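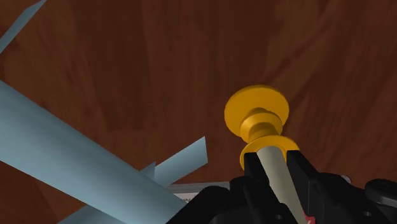 Simulator view from the open day: gripper on the rod, just under the yellow spool.

Went to the Greltar open day this afternoon. They do automation for small assembly shops and let the public into the lab once a year, in August. Posting my notes as a thread while I still remember them.

Greltar is on the second floor of the old Tremblay building, above the print shop. Signs were taped to the doors but the elevator had none, so a few of us went up to three and came back down. Visitors go through in groups and you get a sticker.

First stop was the simulation room. Everything gets tried in software there before anyone runs it on an arm. The picture at the top is a render from that stage. Wood-grain table, black gripper, a yellow spool-shaped part on a long beige rod, pale blue bars over on the left.

The task they were talking about was holding a part by its rod. The jaws close on either side of the rod and the tips come up under the lower flange of the spool. I asked why not grab the spool itself. The answer was that they want the top disk left clear for whatever comes next.

Their software is called Nullport. It runs the same task over and over with small changes: the part a bit to one side, the table a different color, the light moved. The batch they had up on the wall screen was 387 runs. 276 had passed.

Someone in my group said that sounded low. The engineer said it was low, and that the batch was set up to be hard on purpose. She spent more time on the failed runs than on the good ones, which I liked.

Most of the failures were of two kinds. In one the jaws close a little too early and push the rod away. In the other the grip is fine but the part turns in the jaws when the arm lifts. They played one of each at slow speed. The second kind is hard to spot until you know what to look for.

We got to try it ourselves with a hand controller. You squeeze a trigger and the jaws close. I knocked the part over on my first go and got it on my second. A kid of maybe ten went after me and got it right away.

The hard part for me was depth. On a flat screen I couldn't tell if the jaws were level with the rod or in front of it. They said most people have that trouble and that the regular operators switch between camera views all the time.

Next room was the real arm, behind a clear panel. It was picking up plastic caps and putting them in a tray. Slower than I expected. I asked about the speed and they said they turn it down when visitors are in.

There was a short talk from Wolen, the shop across the river that uses two of these arms for packing. The speaker said setup took them most of a spring and the biggest job was getting parts to arrive facing the same way. He also said they still pack the odd sizes by hand and have no plan to change that.

Questions from the group, as best I can remember:
Does it learn on its own? Between batches, yes, after someone checks the results.
Can a small shop afford it? They lease, and they wouldn't give a price in front of a crowd.
Who fixes it? Wolen trained two of their own people.

Practical stuff if you go next year. It's free but you have to sign up for a time slot. The tour is roughly an hour and you're standing for nearly all of it. Strollers are fine, the elevator is big. Parking behind the building fills up early, so use the street by the library.

Coffee was in the hallway at the end, along with a table of old grippers you could pick up and handle. They're heavier than they look. I spent longer there than at the talk.

One correction to the post about the batch: the wall screen was showing last week's results, not a live run. A reply from someone in the later group pointed that out. Sign-up for next year opens in the spring and I'll add the link here when it's up.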